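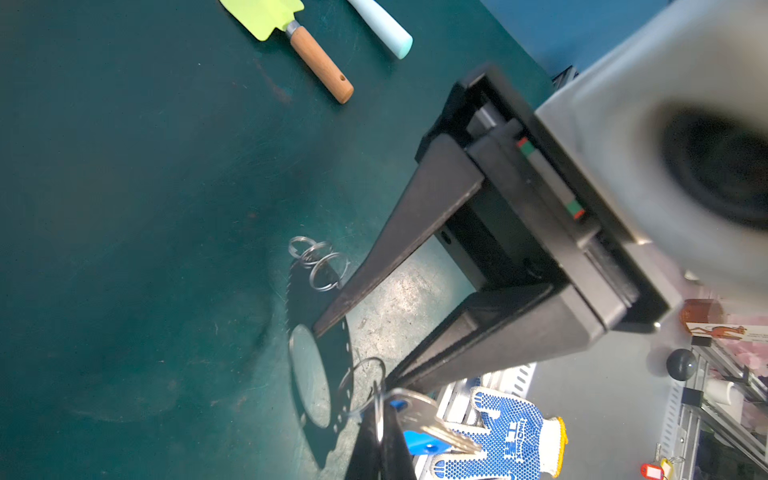 February, 7:40 pm
Posted by Lilian Nyanda to the Bravside phones and gadgets list

Subject: Re: Tadico update, has anyone braved it yet?

Hello all,

Yes, me! I put it on last night and I've hardly put the phone down since, so let me try to answer Moges before I forget half of it. His message first, trimmed a bit:

> The update notice came up on my Tadico this morning and I've been putting it off
> all day. The last one killed my battery for a week and moved the torch button
> somewhere silly. Is it worth having? I mostly use the phone for calls, maps and
> the bus times, and I'm on the older model with the smaller storage. Also does
> anyone know if it still works with the Cillport dock? I only bought that before
> Christmas and I'd be cross if it stopped.
> Moges

Moges, do it! But clear some space first. The download wanted more room than it said it would, and mine stopped the first time with a message asking for another 200 MB. I threw out a heap of old voice notes and it carried on from where it had left off, which was a nice surprise (the old updater would have made me start again). The whole business took 20 minutes on my home wifi, plus one long restart where the logo sits there doing nothing. Leave it alone at that point. Go and make a cup of tea.

Battery: I know what you mean about the last one, mine was dreadful too. This time I went to bed with it unplugged and it had lost 6 per cent by morning, with the mail and messages left on as usual. Before the update I'd normally lose twice that. It did get warm for the first hour while it was sorting through my photos, and I've got 2,359 of them on there, so I can't really blame it.

The torch is back where it used to be! Swipe down once, top row. You can also drag the buttons about now by holding one until it wobbles, and it remembers where you put them. I've got torch, flight mode and the do-not-disturb moon along the top and everything I never touch has gone to the second page.

Now maps. If you only read one bit of this, make it this bit. You can save a whole area to the phone and it will still work out walking routes with no signal at all. I tried it on the path behind the reservoir, where I never get so much as one bar, and it found me, turned the map round to face the right way and took me back to the car park. Saving an area is under the three lines, then Offline, then draw a box with your finger. It isn't obvious that the box can be stretched afterwards from the corners, so I saved half of Bravside first and had to do it again.

Bus times I can't help with much as I use the website, but the little cards on the lock screen do seem to refresh by themselves now. Somebody else may know better.

And the Cillport dock. It works, with one wrinkle. Mine charged straight away, but the screen stayed blank on the telly until I'd been into Settings, Connected things, and told it to forget the dock and find it again. After that, perfect, and the picture is sharper than before to my eye, text especially. The keyboard came back with American keys, so the pound sign and the @ had swapped about. Same menu, Keyboard, choose UK. Check the dock's own little update as well while you're there, mine had one waiting.

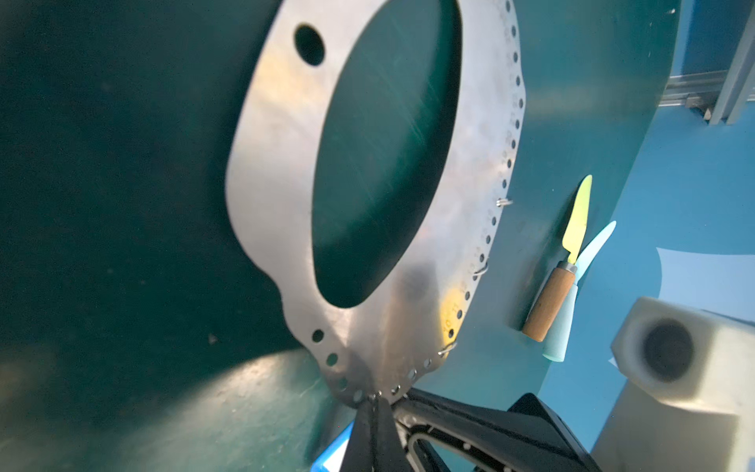 Plate with holes along its edge, against dark green.

Things I'm less keen on, to be fair to everybody: the new keyboard click is on by default and it's horrible. The clock on the lock screen is enormous and I haven't found how to shrink it. And my mum's phone, same model as mine, forgot her fingerprint and needed it put in again, so make sure you know your PIN before you begin.

I haven't tried call recording or the new drawing thing with the pen. If anyone has the pen, please write in and say what it's like, I'm sorely tempted and would love to be talked into it (or out of it)!

Moges, if you get stuck on the storage, look in Files, then Large items. There's usually some forgotten video in there.

All the best,
Lilian

Recent on this list
Re: Cillport dock and older tellies
Which screen protector doesn't go cloudy?
Tadico voicemail icon won't clear
Moving contacts from an old handset
Re: Re: Earphones that stay in when running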